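Facilities help desk - Trukville office
Ticket 3000-47
Category: Kitchen and break areas
Opened by: Maëlys Perrin
Assigned to: Struan Yule
Priority: Low
Status: Open

Subject: Oil residue and warm jars on the oak counter, second floor kitchen

Maëlys Perrin, 9:10 am
The butcher-block counter by the glass door feels tacky again. I wiped it with dish soap and it came back by lunch. Also, jars left at the front get warm in the morning sun. I threw out a jar of coconut oil last week that had gone runny and leaked under the lid.

Struan Yule, 9:42 am
Has anyone put finish on the wood lately? The last coat on our list was Nindelum oil in September.

Maëlys Perrin, 9:50 am
Divya thinks someone topped it up after that. She found the can under the sink with the lid loose.

Struan Yule, 11:15 am
Checked on site. Tacky area is the front left, more than 2 feet long. Back row by the wall is fine. Looks like too much oil that never got wiped off. Rubbed a test patch with a dry cotton cloth and a lot came up. Will do the rest after hours. Please don't use spray cleaner on it for now.

Divya Kotian, 1:05 pm
Can we get the blinds fixed at the same time? They don't close all the way, so the sun comes through in stripes even with the cord pulled down.

Struan Yule, 1:20 pm
Separate ticket please, category Windows. I'll link it to this one.

Colton Lachance, 2:30 pm
Moved the food to the back by the wall until this is sorted. The two gingham-lid jars on the right are stacked to save room. If you need the bottom one, put the top one back after.

Struan Yule, 4:05 pm
Thanks.
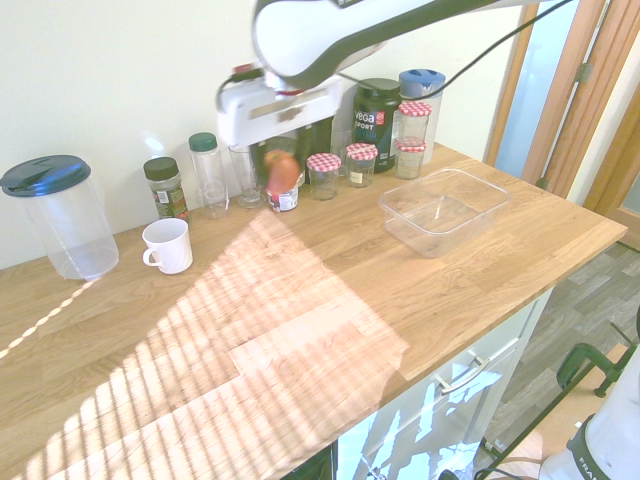 Attachment 1: Kitchen counter, containers along the wall, sun on the front left.

Morven Rennie, 4:22 pm
Is the clear tub in the middle for anything? If not I'd like it for tea bags.

Colton Lachance, 4:25 pm
Go ahead - just keep it off the front left.

Struan Yule, 4:40 pm
Next steps:
Wipe down the full counter with dry cloths, leave 4 hours, wipe again.
Lock the oil can in the supply closet.
Check for tackiness the following morning. If it's still there, I'll call Iglesias about a light sanding.

Status changed: Open to In progress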